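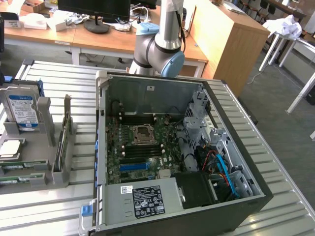 How early should a song be sent to us before its release?
Please submit the finished master at least five weeks before the release month begins.

Preparing a single for release through Deltholm

These notes apply to all artists who distribute through the Distby portal. They cover singles only – albums and EPs follow a separate procedure.

1. Export the master as a 24-bit WAV file. MP3 files are not accepted, even for previews.

2. Leave a short silence at the end of the track. Fade-outs should be complete before the file ends.

3. Agree the songwriting shares in writing. Everyone who contributed to the words or melody must be named, and the shares must total 100 per cent.

4. Enter the credits exactly as they should appear. Accents and special characters are supported, so a producer such as Kvido Hrnčiar should be entered in full.

5. Write a description of no more than 850 characters. State the genre, the guest vocalists and the language of the lyrics.

6. Upload an instrumental version if one exists. Radio edits are listed separately.

Changes to credits may be made until noon on the closing day. After that, requests go to the catalogue desk and can take up to 13 working days. A July single with late changes may therefore be moved to August.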